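Furniture store Kavon opens again in Wusturberg after move to larger building

8 March 2019

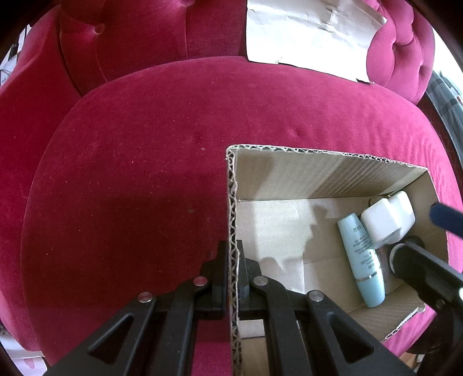 The furniture and household store Kavon received its first customers this morning at its new address in Wusturberg, on the corner of Bajwa Street. The old store on the market square was closed in January, when the rental contract came to its end and the owner of the building decided to make apartments there.

The new store has two floors, and it was built originally as a printing house. On the ground floor are lamps, kitchen goods and carpets. Chairs, sofas and beds are upstairs, and there is an elevator for customers who cannot use the stairs. The company says that all 30 employees from the market square have kept their jobs.

Before the doors opened, a line of people was already standing along the front windows, although it was raining. The first customers received a cotton bag and a coffee from the bakery Bunevach, which has taken a small space beside the entrance and will sell bread and cakes there.

Not everything is ready yet. The curtain department will open later in March, and the parking lot behind the building has only four places until the paving work is completed. Drivers are asked to use the public parking at the bus station, where the first two hours are free.

Gift cards that were bought in the old store are still valid. Customers who ordered furniture before the closing can collect it at the service desk on the upper floor and should bring the receipt with them.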